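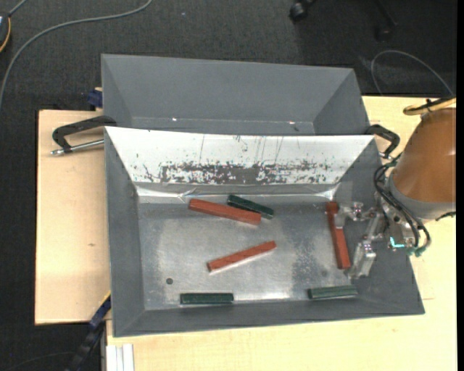
Bin sorting project: arm keeps losing the bars that lie against the wall

Posted by gorenen_lab in School & Student Projects

I'm on a four-person team doing a semester project with a bin-picking arm. The job sounds like something you'd hand a toddler: take the red and green bars out of one metal bin, put them in the other one, then put them all back. Score is the number of bars moved in 300 seconds, minus a penalty for every one you fling onto the carpet.

Bars in the middle of the bin are fine. We get those nearly every time. The trouble is anything lying against a sloping wall, worst of all along the front. The fingers come straight down, one of them touches the slope first, the arm decides it has hit something (fair enough) and stops to think about its life. We logged 531 attempts in August and 37 of those were wall stops, which doesn't sound like much until you learn that one wall stop eats most of a run.

Second and possibly related complaint: the green ones. Ours are dark green, the bin is gray, and when the light hits the metal the vision code now and then reports a bar made entirely of glare. It is very confident about these. Red bars it finds without any fuss.

We have two weeks, no budget, and a teammate who wants to rewrite everything in a different language. Any ideas that are none of those things?

Drosance

Wall problem first. Stop coming straight down. Tilt the wrist so the outside finger runs more or less parallel to the slope, and approach from the middle of the bin going outward. You'll need a different tilt for each wall, so make a small table of them by hand. Don't try to compute it. We tried to compute it and handed in a very nice derivation and a bent finger.

If a bar is lying flat along the wall, don't grab it at all on the first go. Close the gripper, put the tip down between the bar and the wall near one end, and drag it a couple of inches toward the center. Then look again and pick it like any other bar. It costs you a few seconds and it's dull to watch, but compare that with what a stop costs you now.

Also check your contact threshold. If it's whatever the last team left in the config, it was probably set by someone who had just broken something.

For the glare: take a picture of the bin with nothing in it, same lights, same camera position, and subtract. Worn metal has bright patches and dark patches that stay put, so anything that shows up in the bare picture too isn't a bar. Redo it whenever somebody bumps the bin, meaning daily.

Rindska

have you tried painting the bin

Mackenzie Kennedy

Please don't paint the bin before asking whoever grades you. My club did that one year and had our runs thrown out, and then we got to spend an afternoon scraping.

I agree with Drosance on the drag move. One thing to add: limit how many times it may retry the same bar. Ours once spent an entire run nudging a single bar from one corner to the other and back, very gently, while the rest of the bars lay there untouched. Two tries, then go do something else and come back later. Picking the others often shifts the awkward one anyway.

On the green bars, lock your camera exposure if it's on auto. With auto on, every time the shiny gripper came into view our picture got darker, and dark green turned into plain dark. We set it to a fixed value (900 in our driver's units, yours will be different) with the arm parked out of the way, and most of the ghost bars went away. The rest we got rid of by throwing out anything that wasn't bar-shaped.

As for the rewrite, give that teammate the logging script. It keeps them busy and you'll want the logs.

gorenen_lab

Thanks, all. Exposure was on auto, of course it was. Trying the drag move tonight with a hand-made table of tilts. Rindska, the paint has been put to a vote and lost three to one.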